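Journal archive > Household Studies > Articles > Section 4

4. Sharing one dish between two tastes

4.1 The divided dish at the table

In the towns of Zolville and Flerham it is common that a family cooks one meal in two versions, a mild one for the children and a sour or spicy one for the adults. In our earlier interviews the cooks explained this habit by the price of fuel. Later they spoke more about peace at the table. We therefore asked 200 households to keep a short diary of the evening meal for three months, and to write down which vessel was used for serving. From these diaries we kept 600 entries in which both versions of the meal were served at the same time.

Three types of serving were reported: two separate bowls, one bowl with the spicy part added by each person, and one round vessel with a partition. The last type has no fixed name in the region. Some families say "the half-half", others simply "the big one". We use the term divided dish for any round vessel in which a partition makes two compartments.
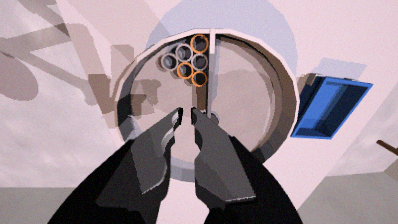 4.2 Who eats from which side

The diaries show that the sides of a divided dish are not neutral. In most families the mild side is turned towards the youngest person, and it stays so even when the child has already grown up. One mother in Flerham wrote that her son, who is a soldier, still receives the mild side when he comes home in August, and that he does not complain. Guests are usually invited to begin with the spicy side. To refuse is allowed, but it is remembered.

The two sides are also not finished at the same speed. Where the adults arrive late from work, the mild side is often eaten before they sit down, and then the cook has to decide if it should be filled again. Of the families with a divided dish, 20 reported a quarrel on this point during the diary period. We did not ask about quarrels directly, so the real number may be higher.
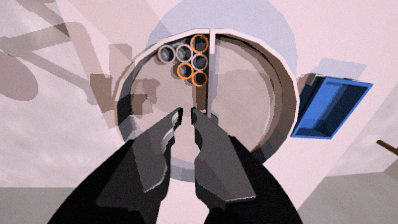 Thiện Vương, who read the draft of this section, objected that a quarrel over refilling can hardly be a quarrel about the dish. In his opinion the same families would argue with two separate bowls, and the diaries cannot show the opposite. We accept this remark in part. The families with separate bowls did write about refilling, but they described it as a matter of cooking too little, and the position of the bowls was seldom mentioned.

4.3 Washing and storing

Complaints about washing were frequent. Sauce stays in the corner where a partition meets the wall, and several cooks in Zolville keep an old toothbrush for this purpose. Storage was a smaller problem, although a wide round vessel does not fit every cupboard.
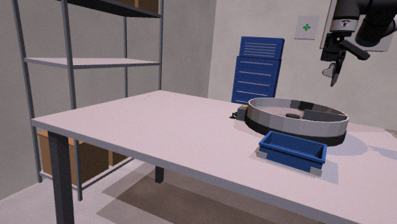
Figure 4. Large circular tray on a table, with a curved grey divider or rail along the inner wall.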